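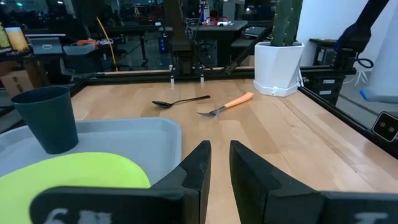
Skevholm Tabletop Cell: Setup and Care

Product page — Gritley Bench Automation

The Skevholm is our tabletop cell for sorting and clearing small household things: cups, plates, cutlery, the kind of objects that are simple for a person and surprisingly fussy for a gripper. It comes as a butcher-block table inside a black aluminum extrusion frame, with the arm, a two-finger parallel gripper and a camera at the wrist. We've been building it for a good while now, and most of what follows comes from the phone calls and emails we get in the first month after one is delivered, so please do read it through once before you start unpacking (and again afterward, if you can stand it).

What comes with it

The table, the frame rails in one bundle, the arm in its own crate, the gripper with one pair of black fingers fitted and one spare pair in a bag, the wrist camera and its cable, the controller, and a small box of hardware with the wrenches that fit it. There is also a tableware set to practice on, packed in with the hardware. Trays are sold separately, and any shallow tray with a rounded rim will do very nicely if you already have one around.

Where to put it

Pick the spot before you build the frame. It really is much nicer to carry the pieces in separately than to turn a finished cell around in a doorway! You want 60 inches of clear floor on the side where you'll be working, a solid floor, and an outlet that isn't shared with anything large. Overhead lighting is fine, but the tabletop has a glossy finish and it will happily reflect a bright fixture straight back at the camera. If that happens, slide the table a few inches or turn off the offending light, and then leave things as they are. Changing the lighting every morning will give you more trouble than a steady bit of glare ever will.

Building the frame

Stand the uprights first, then the far rail, then the side rails. Leave every bolt finger-tight until the whole rectangle is up, check it for square by measuring corner to corner both ways, and then go around tightening a little at a time. The cables run alongside the uprights. Tie them loosely at first, because you will want to shift them once you've seen how the arm moves in your own room.

Mounting the arm

This takes two people, please. One holds and one bolts. The arm should be hanging clear of the table when you let go of it, with the wrist a comfortable distance above the surface. The coiled cable at the wrist needs enough slack to reach every corner of the table with some stretch left over. Before you power anything, move the wrist by hand to all four corners and watch the coil as you go. If it goes straight anywhere, let out more cable at the last tie and try again.

Fitting and checking the fingers

The fingers slide on from the front and are held by a screw each. They are handed, so the tall flat inner faces should look at each other and the angled tips should match. With the power off, bring them together by hand and hold a strip of paper between them. It should be gripped evenly from the tip down. If it slips at the tips and holds farther back, loosen both screws, press the fingers together, and tighten again while they are closed. We use this same paper test here on every unit before it ships.

Then open them fully and take a look through the wrist camera. Both fingers ought to show at the bottom of the view with a gap between them, and they should look about the same size. When one looms larger than the other, the camera has usually been bumped in shipping and only needs nudging on its bracket.

A first practice table

Start plain. A tray with one cup standing in it and a plate, with a spoon and a fork laid out on the bare wood, is plenty for the first day. Cups are forgiving. Cutlery is where people get discouraged, as a spoon handle lying flat on a table leaves the fingers very little to get under. Lower the approach in small steps and stop the moment you hear the tips touch the wood. A potted plant or something similar off to one side is a good thing to add later on, once the basics are going well, so the arm has something it must leave alone.

Looking after it

Every day: wipe the inner faces of the fingers with a damp cloth and dry them. Wipe down the table too, especially if anyone has been eating near it.

Every week: go around the frame bolts with the wrench and feel for any that have loosened. Look at the wrist coil for shiny or flattened places. Clean the camera lens with the sort of cloth you'd use on eyeglasses, never with a paper towel.

Every 2000 grips: change the fingers and run the paper test again. The controller keeps the count for you on its first screen — write the date on the bag of the old pair if you like to keep track.

When something isn't right

The gripper closes but drops things: clean the fingers, then do the paper test. It is nearly always one of those two.

The arm stops partway and waits: check the wrist coil for a snag before you clear the stop.

Grasps land a little to one side, and always the same side: the camera has moved. Reseat it and run the calibration from the menu, with the table cleared first.

One finger sits lower than the other: take both off, brush out the slots, and refit them. Crumbs get in there, believe it or not.

Spare parts

Finger pair, black, part 572
Wrist coil cable, part 230
Trakness cable ties for extrusion, bag
Cheung lens cloths, pack

Orders placed through this page go out within the week. The price list changed on 1st January, so if you're working from an older printout, please ask for the new one before you send a purchase order. Tabletop refinishing kits are out of stock and should be back in February.

Questions about a cell you already own go to Yaneth Alvarado on the service desk. Have your serial number handy (it's on the underside of the controller) and tell her what the arm was doing just before the trouble started, in as much detail as you like. She would much sooner read a long email than a short one.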